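Final report, Household Manipulation Lab Course
Vasilică Crăciun and Halyna Stasiv
Monday, June 4, 2018

## What we set out to do

Our project was a set of working rules for running an arm around home furniture. The course already has a safety sheet, but it was written for the fenced bench in the Brandau room. It says nothing about doors, hanging clothes or loose cables. We read the Zornness operator guide (56 pages, mostly on installation) and the lab's own incident log, then wrote a draft and worked under it from December on.

The draft had 14 rules. We cut it to 6, as people skipped the longer version. The full text is in the Harasym folder under form 511.

## Rules for close contact

Most of the arguments were over this part. Halyna wanted a fixed speed limit near any surface. Vasilică wanted the limit tied to what the fingers are close to, and that is what we kept. Small ridged parts and recesses get the slowest setting. A cable lying on the surface has to be noted by the operator before the fingers go in past it. 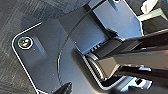 Who is allowed to stop the arm during close contact? Anyone in the room, and the operator has to wait for that person's okay before starting again.

We also ask for a second person whenever the fingertips are inside a recess. The operator watches the wrist view and the second person watches the arm from the side. This costs time – two people for a job that one could do – and one of our testers left it out of her runs until we reminded her.

## Rules for open furniture

Wardrobes were our main test site. The rules are short:

1. Open the doors all the way before the arm moves in. A half-open door counts as an obstacle and the run does not start.
2. Check the arm's own cables for slack. A loop that hangs below the arm can catch on straps, hooks or brackets, so the operator plans the path for the loop as well as for the gripper.
3. Treat clothes and bags as soft obstacles. The arm may pass in front of them at low speed, but it may not push through them.
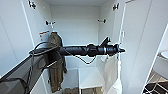

## What still needs work

Rule 2 is the weak one. It tells the operator to check the slack but gives no limit, and the two of us did not agree on what was too much. The Brevlow team clips its cables every hand's width – we tried that and the wrist lost some of its turn.

The rules also assume good light. We did no runs with the room lamps off and would not use this version there.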